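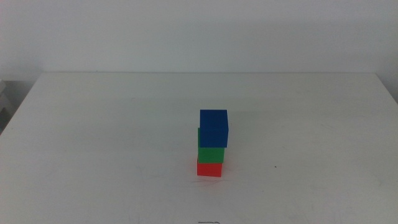
Red, green and blue blocks, stacked on the white table.

Workshop notebook, Brivirdale shed
8 Oct 2018

Solar trailer, first full day with the roof panels wired in. Writing this up while the kettle's on and before I forget which cable went where.

Short version: it charges! The panels on the trailer roof are feeding the Ustach controller, the controller is feeding the battery box, and the battery box is putting power back into the car through the tow plug. Not much power, and not quickly, but the little green charge light on the dash came on while the whole lot was parked on the grass and I may have done a lap of the shed.

What's on the trailer now

Five panels, all the same type, flat on the roof frame. I wanted to tilt the outside pair but that makes the trailer wider than the car and I don't fancy it on the highway in a crosswind. Flat will do. We lose a bit in the early morning and late arvo, and in the middle of the day at this time of year it hardly matters.

The panels are glued and bolted. Glue on the long edges, bolts at the corners with rubber washers under them so the frame can flex without cracking anything. Whoever did the rear left corner (me) forgot a washer. Fixed now, but check the others before the next drive, there's a reason we bought a bag of them.

Wiring is in two strings, three panels on one and two on the other, each into its own input on the controller. I had them in one long string to begin with and the voltage was too close to the controller's limit on a cold bright morning. Cold panels make more volts. I knew this, I had it written on the whiteboard, and I still drew it up the wrong way. Two strings is much more comfortable.

Readings

Best reading of the day was 1389 watts, just after noon, clear sky. I've written it on the side of the battery box in paint pen as well. That's going into the battery box, measured at the controller, so what reaches the car is less. The inverter takes its cut and so does the car's own charger, which runs its pump and fans whether you're giving it a lot or a little.

That last bit is worth thinking about for anyone who picks this up after me. If you trickle the car all day at a low rate, a fair share of what you collected goes into keeping the car awake. It works out better to fill the battery box first, then send it across in one solid go and let the car go back to sleep. I did it both ways today, morning one way and afternoon the other, and even with my scruffy notes the difference is plain. I'd like to do it properly over two matching days before I put a number on it.

Shade is brutal. I held a broom over one corner of one panel, just the head of the broom, and the whole string dropped like I'd pulled the plug. Tried it again on the other string, same thing. So the roof aerial has to move, no argument, because its shadow goes straight across the front panel from mid-morning on. The Jiang optimisers are meant to help with this and there's a box of them on the shelf. Haven't fitted them yet. I want a clean set of readings without them so we know what they're doing for us.

The Herura

The car itself is behaving beautifully. I'd worried the Herura would refuse to charge from anything that wasn't a proper wall box, but it's happy with the inverter as long as the earth link is in. Without the link it throws a charging fault and sulks until you lock it and unlock it again. The link is now screwed down inside the inverter cover so it can't go walkabout.

Towing range is the part everyone will ask about. Coming back from the tip with the trailer on, the range estimate dropped quicker than I'd like, and most of that is air. The front of the trailer is a flat wall. I taped some cardboard into a rough nose and drove the same bit of road again at the same speed, and the energy use came down enough to see on the display. Cardboard! So a proper nose is going to be well worth the work. Foam core with a fibreglass skin is my pick, light enough to lift off so we can still get to the hitch.

Weight: trailer with everything on it still has to go over the weighbridge. I've been guessing, and I should stop guessing.

Things that went wrong

Blew the fuse on the tow plug side, twice. First one was my fault, plugged it in with the inverter already running. Second one I can't explain. The fuse is 30 amps and the load was nowhere near it. The holder felt warm and a bit loose, so I've swapped the holder for one of the bolt-down type and it ran for the rest of the afternoon without a murmur. Keep an eye on it.

The controller's phone app lost its log when I walked out of range. I had the paper numbers, luckily. From now on somebody writes down the reading every half hour whatever the app says.

Rain seal on the cable gland at the back is weeping. Hosed the roof down at knock-off and got a dribble inside. More sealant, then hose it again before anything electrical goes back under there.

Money

We're at a bit under the 4000 dollars we set aside for the roof and electrics. The nose isn't in that. Neither is a better jockey wheel, and after pushing the thing across the grass by hand I'd put the jockey wheel ahead of nearly everything.
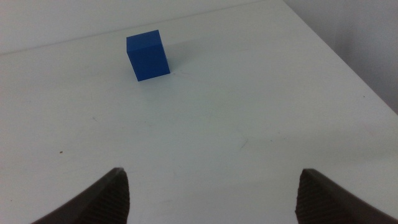 Jobs before the next run

Move the aerial. Back edge of the car roof, or take it off altogether.
Go round every corner bolt and look for the washer.
Seal the rear gland and hose test.
Weighbridge, with the battery box in and the spare on.
Cut the template for the nose out of the cardboard one while it's still holding its shape.
Two matching sunny days: trickle on one, fill and dump on the other. Same start charge in the car both times.
Fit the optimisers only after that.
Label both ends of the two string cables. Red tape on the three-panel one, yellow on the other.

If the seal holds and the nose is on by November, I want to take it out overnight, somewhere with no power at all, and drive home on what it collected. Might only be a short trip home. I can't wait.

Battery box left on the shed charger, inverter off, tow plug capped. Key for the hitch lock is back on its hook.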